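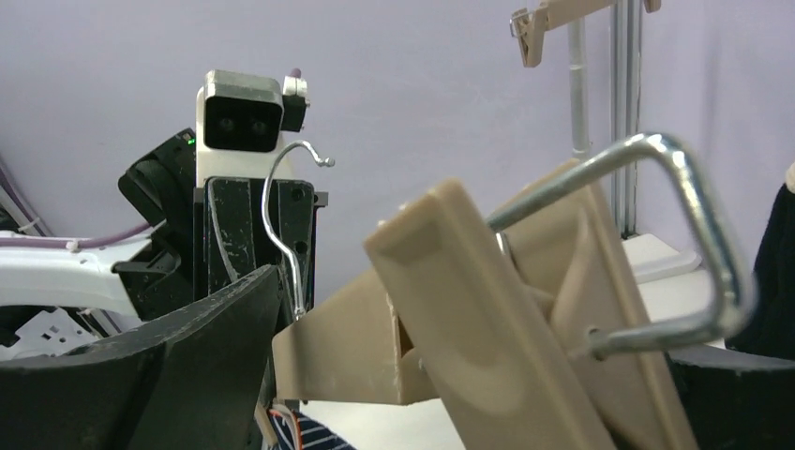 A molded hanger with a squared-off metal hook.

The Second Life of a Good Coat

By Henrique Ramalho

The bell over the door at Seixas is loud enough to make you apologize for coming in. I went on a Wednesday in April, carrying a gray wool overcoat that had belonged to my uncle, and before I could say hello Zulmira Seixas had taken it off my arm, turned it inside out and put her nose in the armpit.

"Cedar," she said. "Somebody loved this."

I had come to Lormont to write about alterations, a trade I knew almost nothing about, and I left four days later unable to look at a jacket in the normal way. I check linings on the bus now. I have opinions about buttonholes (hand-worked, please, if you can possibly manage it). This is what happens when you spend time with people who are wonderfully good at something small.

Lormont was a coat town for most of a century. The big employer was Mirnateo, which cut and sewed winter coats in a long brick building by the river, and at its height 327 people walked through the gate each morning. When the plant closed, most of the machines were sold off by the truckload. The skills stayed where they were, in kitchens and spare rooms up and down the hill, and for years the only people who got any use out of them were brides, children in school plays and anybody who had lost weight.

Zulmira's mother, a sleeve setter at Mirnateo, took in work at the dining table. Zulmira learned on that table, first picking out stitches, then basting, then (after what she describes as a long and boring childhood) sleeves. She rented the shop on Clulluma Street when the shoe repairer retired, and she still has his counter, with a dip worn in it where he leaned.

What she does there is mostly coats. People bring trousers and she will hem them, fast and a little grumpily, but coats are the thing. A coat has a whole architecture inside. There is canvas in the chest, tape along the front edge, padding at the shoulder, a strip of cloth at the top of the sleeve that makes it roll over nicely instead of collapsing, and all of it is hidden by the lining, so most of us wear these things for 20 winters and never meet the inside of them.

She opened my uncle's coat at the hem, just a hand's width, and we both bent down to look. I wish I could give you the feeling of it! The canvas was covered with tiny slanted stitches, row after row, every one of them put in by a person who knew they would be covered up by lunchtime. Zulmira ran her thumb over them and told me the left side and the right side had been done by different hands. The left-side stitches leaned harder. I could see it once she had said it, and then I couldn't stop seeing it.

The shoulders were the trouble. My uncle was a wide man and I am built like a floor lamp. Taking in a shoulder means taking off the collar, taking out the sleeves, cutting back the cloth and putting everything together again in the right order, and there are tailors who will simply tell you to buy another coat. Zulmira quoted me 135 dollars and 19 hours of work, and then sat me down with a coffee to talk me through what could go wrong. The old crease might show. The nap might be worn where the seam had been. I said yes to all of it.

She works standing up for cutting and sitting down for everything else, with the radio on low. She thinks in a kind of running mutter. "Come on, come on, there you are," she says to a sleeve. Steam does half the job, she told me, and patience does the rest, and if you pull on wool it remembers. So she shrinks the extra fullness away with the iron, a little at a time, lifting and setting down, lifting and setting down, until a sleeve that looked far too big for its hole slips in without a pucker. I watched her do it twice and I still don't understand where the cloth went.

In the evenings the shop fills up. She teaches a class of 10, all beginners, and they are a joy to sit with. A nurse was relining a raincoat in orange silk. A retired bus driver had bought a terrible tweed for pocket money and was taking it apart just to see, with the pieces pinned to a sheet in the order they came off. Two sisters were sharing their grandmother's camel coat and had not yet agreed on a length. Everyone was talking with pins in their mouths, which I gather is frowned upon.

I asked the bus driver whether he meant to wear the tweed when it was finished. He looked at it for a while. "It's got moth in both elbows," he said. "But I'd like to know I could."

If you have a coat at home that doesn't fit, try this before you give up on it. Put it on over what you would really wear under it. Look at the shoulders first, in daylight. A waist or a sleeve length is easy work for any decent shop, and a new lining will make an old coat feel astonishing. Shoulders are harder, so ask to see one the tailor has done. Brush the cloth downward after wearing it, empty the pockets and let it rest a day.

I picked mine up on my last afternoon. Zulmira held it open and I backed into it, and she tugged once at the collar and walked all the way around me without speaking. Then she found a thread on the cuff and bit it off.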